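Lodgers and spare rooms – your questions

Put together by Yamila Insaurralde for the Tastbridge Room Share list. Updated in October, bit of a rush, will tidy later.

Who is this for?
Anyone in Tastbridge, Asthorpe or Windon with a spare room and a lodger in it, or thinking of one. Also lodgers. Not for people letting out a whole house, that's a different thing and we can't help much.

How do I get on the list?
Fill in the form at the library desk or ring Marin Kelmendi, mornings are best. Leave a message if there's no answer. Speak slowly please, the machine is old.

Does it cost anything?
Two pounds to go on the list, paid once. Free if you're a student, bring your card.

What sort of rent do people ask?
All over the place. Have a look at the sheet by the library door to see what's going near you. Asthorpe is cheaper, the bus is why. Say on the form whether bills are in. People forget this every single time and then there's a row in January.

Should I ask for a deposit?
Most do. We see 200 a lot, sometimes less for a small room. Write down what it's for and when it comes back. Both sign. Both keep a copy.

Do we need a written agreement?
Yes. Even if it's your cousin. One page will do – name, room, rent, day it's due, notice on both sides, who pays for what. Facundo Espinoza has a blank one you can copy, ask him at the Windon drop-in. He is not a solicitor and will tell you so.

How much notice?
Whatever you both put in the agreement. A month is common. If it's gone wrong and someone wants out sooner, talk first, then ring us.

Can I go in my lodger's room?
Depends what you agreed, so put it in writing. Knock anyway. Going in for a leak, fine. Going in to have a look round, no.

What furniture do I need to put in?
Bed, somewhere to hang clothes, a chair, a lamp, curtains that meet in the middle. A desk if you can fit one. A lock on the door is nice and most lodgers ask. Sockets near the bed matter more than you'd think, everybody is charging somthing.

Who buys the bedding?
Usually the landlord does a first set and the lodger brings their own after that. Mattress protector – yes, always, landlord's job. Two sets of sheets if you're also doing the washing.

Who does the washing?
Agree it in week one. Some houses have a set evening each, some just muddle through. If the machine is on a meter, or you only want it run after 9pm, say so before they move in. 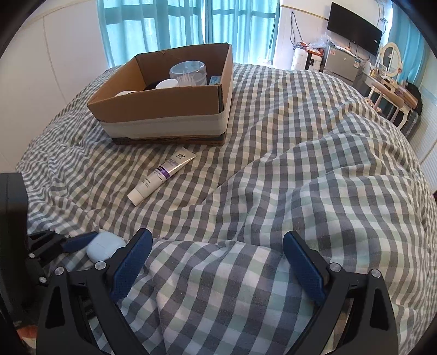 And duvets: a double won't go in a lot of home machines once it's wet and heavy, so take it to Garrido on Mill Street. Covers are fine at home. Do them up first or you'll find all the socks inside.

What about visitors?
Put a number of nights on it. "Now and then" means different things to differnt people. Mirta Quezada has had 17 lodgers over the years and says this is the one that causes most of the trouble, that and the thermostat.

Pets?
Ask. Both ways round – your cat counts too.

Do I have to tell anyone I've got a lodger?
Your insurer, yes. Your mortgage company or your own landlord, yes. The council if you get the single person discount. Check before they move in, not after.

My lodger hasn't paid.
Ask them, in person, same week. Then in writing. Keep it short and put the date on. Still nothing, ring Amancay Medina and she'll talk you through what's next.

My landlord won't give back my deposit.
Ring Amancay as well. Have your copy of the agreement out and any photos from when you moved in.

Can you find me a room by tomorrow?
Probably not, sorry. We've got almost 80 households on the list but most want to meet you first. If you've nowhere to sleep tonight ring the council's housing line, number is on the library door.

Can I come off the list?
Yes, just tell Marin. And do tell us when the room's gone, please, we still get calls for rooms that went in spring.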